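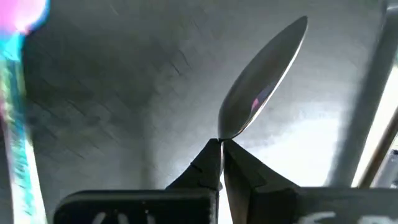 ## "Ask me what it was tested on"

Naheed Talpur has a habit of reading the results section of a paper last. She starts with the appendix, where people list the objects. "Spoons, cups, bowls," she says. "Always the same kitchen. Then the title says 'everyday manipulation', and I want to know whose every day."

We met to talk about Keserow, the training method her group at Stolgate has been checking for most of the spring. The claim, put about by its authors at Clirna, is that a robot arm can learn a table-clearing task from 500 demonstrations and then cope with crockery it has never met. Talpur's team collected their own demonstrations and tried to get the same result.

They got part of it. With objects the arm had been trained on, the method did well. With new ones, success fell to 59 per cent, and she isn't sure even that number should be trusted.

"Who decides what counts as new?" she asks. "If I train on a blue cup and test on a green one, I can call that unseen. I'd be embarrassed to, but I can."

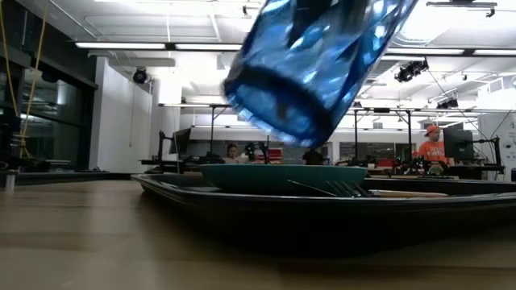
Her colleague Jonatan Torvik, who ran most of the trials, is kinder about it. He points out that the older method they compared against, Trummer, did worse on every task. Talpur grants him that, up to a point. "It beat something weak. Fine. We tuned Keserow for three weeks and gave Trummer an afternoon — that's in our notes, and it will be in our write-up."

Cutlery bothers her most. A spoon taken by the tip of its handle is a different problem from one taken by the middle, she says, and a score that only records whether it ended up in the right place hides all of that. Torvik has begun marking each grasp by hand. It is slow work, and two people marking the same trial don't always agree.

I asked whether any of this would change her mind about the method. She thought for a while.

"I'd like three other labs to run it, with their own cups and their own bad lighting. Aisling Ní Chonaill has offered to be one of them, and she's harder to please than I am. If it holds up there, I'll say so in print."

And if it doesn't?

"Then I'll say that as well, and fewer people will read it."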